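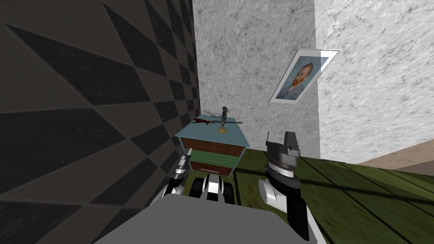

Remov render, body view. Both arms in front of the nightstand; wall, floor and drawer finishes assigned by the sampler.

Remov Scene Randomiser, version 2
Renelden Simulation Tools

Overview
Specifications
Method
Evaluation
Known limits
Licensing and support

Overview

Remov is a scene randomisation package for two-armed manipulation research. It generates room-scale training scenes for contact-rich tasks, reassigns the surface appearance of each scene independently of its geometry, and renders synchronised body and gripper views for policy learning. Version 2 adds the paired-appearance evaluation protocol developed by Mwanahawa Mwakyusa and Hermenegildo Bautista, documented in full under Method.

The package is intended for groups that already have a physics engine and a robot model in place. It does not replace either. Remov reads a scene description, writes a modified scene description, and keeps a record of every change so that any rendered episode can be regenerated from its seed.

Typical uses are pretraining of visuomotor policies, ablation of visual cues, and regression testing of a policy after a change to its image encoder.

Specifications

Material library: 271 surface materials, grouped as timber, stone, tile, painted, woven and patterned
Arms supported: 2
Rendered views: body, left gripper, right gripper
Episode record: seed, material table, object poses, joint trajectory, contact log
Scene input: native Remov format, or import through the Zupan converter
Execution: headless or with viewer
Scheduling: local, or distributed through Plilance
Licence: per site, academic or commercial

Materials are stored as a base colour map with roughness and normal maps. Any material can be assigned to any surface. There is no semantic constraint by default, so a wall can receive floor tile and a drawer front can receive painted green. Constraints can be switched on by surface class if a more conventional interior is wanted, although the evaluation protocol assumes they are off.

Method

Most appearance randomisation is applied once per episode across the whole scene. A policy trained this way sees a great deal of variety, but the results are difficult to interpret. When success falls on a held-out scene, the drop could be caused by the target object, the furniture behind it, the floor, or a chance similarity in colour between two of them. The paired-appearance protocol separates these causes.

Each task is defined by a fixed geometry, meaning the furniture, the manipulated object and the start pose of the arms. The sampler then draws a reference appearance. From that reference it produces a set of partner scenes, each differing from the reference in exactly one surface class. The classes are:

Enclosure – walls and floor
Support – the furniture face or top nearest the contact point
Target – the manipulated object
Distractor – every other loose or hanging object

The physics state is copied from the reference to each partner without alteration. Friction, mass and restitution are held constant when a material changes, so a timber floor that becomes stone keeps its timber contact parameters. This is a deliberate simplification. Users who need coupled visual and physical variation can enable it in the sampler settings, but results obtained that way should not be reported as paired-appearance results.

Loose objects are placed before appearance is drawn. Placement uses rejection sampling with a short settling phase, and objects are permitted to lean on or overhang one another provided that the settled state is stable. Wall-hung objects may receive an in-plane rotation. The rotation is on by default, as level picture frames gave early policies a usable horizon line and inflated the body-view scores in our own trials.

Low-contrast pairs

The sampler includes a low-contrast mode, which was the principal motivation for the protocol. In this mode the target and the support behind it are drawn from the same material group with a small permitted hue difference. Timber on timber is the hardest combination we have tested. Once a rod and the panel behind it share a base tone, the remaining visual evidence is shading along the curved face, a slight shift in hue, and whatever grain differences survive the image encoder's downsampling.

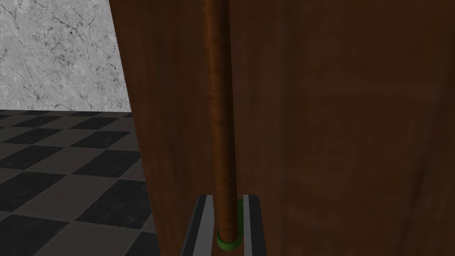
Low-contrast pair at the gripper. Honey-brown rod against a reddish-brown panel, with a green band near the rod's lower end.

A marker band can be added to the target to test how far a policy depends on a single saturated cue. Marker colour, width and position along the target are all parameters. The standard procedure is to evaluate three matched conditions: band present, band recoloured to the target's own material, and band removed from the geometry. The second condition is the informative one, as the grasp geometry is unchanged and only the cue is lost. Removing the band altogether also changes the diameter at the grasp point, which confounds the comparison, and it is retained mainly for compatibility with version 1 reports.

Evaluation

The recommended sample is 200 rollouts for each partner condition, using matched seeds. The evaluation tool reports the paired difference in success against the reference, the per-class sensitivity, and a breakdown of failures by phase (approach, closure, transport, release). A phase boundary is set by the contact log and does not rely on the images.

Mwakyusa and Bautista applied the protocol to a behaviour-cloned policy trained on body and gripper views together. Findings relevant to users of the package are summarised below.

Changes to the enclosure had a small effect when the gripper view was available and a larger one when it was withheld. Patterned walls were worse than plain or veined ones, and repeated tiling that receded towards a corner was the worst of the patterned cases. The authors attribute this to the encoder and did not test the explanation directly.

Support changes mattered mostly during closure. In the low-contrast mode, failures moved from the transport phase to closure, with the fingers closing early or to one side of the target. The body view did not compensate for this, as the arm obstructed the contact point in a large share of the rollouts.

Recolouring the marker band produced the largest single sensitivity of any partner condition. Policies trained with a marker in every episode had learned the marker. Policies trained with the marker present in only part of the data were less affected, at a small cost on the reference scenes.

Distractor changes were close to neutral except where a distractor shared the marker's hue. Users should check their material table for this before attributing a failure to clutter. The command remov audit lists all hue collisions in a scene set and will flag small visible fragments of a matching colour as well as whole objects.

These findings apply to simulated rollouts. No claim is made here regarding transfer to a physical cell.

Known limits

Rendering is even and diffuse by default. A directional light can be added, but shadow direction is not yet a sampled variable and should be treated as fixed.

Articulated furniture is supported for drawers and single-hinge doors. Double-hinge and sliding mechanisms import through Zupan as static bodies. This will be addressed in a later release.

Texture scale is set per surface and can look wrong on very small faces, such as drawer edges. The effect is cosmetic. It can be suppressed with the minimum-face setting.

Gripper views are rendered without motion blur or rolling shutter. Groups matching a specific sensor will need to apply their own image model downstream.

Deformable objects are represented by rigid proxies. Their appearance can be randomised, but their shape stays fixed through the episode, and tasks that depend on cloth or glove deformation are outside the scope of the package.

Running under Plilance

Distributed runs need a Plilance worker licence in addition to the Remov site licence. Partner scenes from a single reference are scheduled to the same worker so that the copied physics state does not have to be transferred. Splitting them is possible with the scatter option, and gives identical results on workers of the same build. Mixed builds are rejected at start-up.

Episode records are written incrementally. An interrupted run can be resumed from the last complete partner set; incomplete sets are discarded and drawn again from the same seed.

Upgrading from version 1

Version 1 scene files open without conversion. Version 1 seeds do not reproduce in version 2, as the order of sampling was changed so that placement precedes appearance. Sites with published results on version 1 should keep the older sampler installed alongside the new one. Both can share a material library.

Licensing and support

Academic site licences cover unlimited users at one institution and include the evaluation tool. Commercial licences include source access to the sampler. The material library may be used in publications and in released datasets provided the Remov version number is stated.

Evaluation licences run for one month and are not restricted in function. Support requests received before noon on a Friday are answered the same day. Please attach the episode record and the output of remov audit to any report concerning an unexpected render.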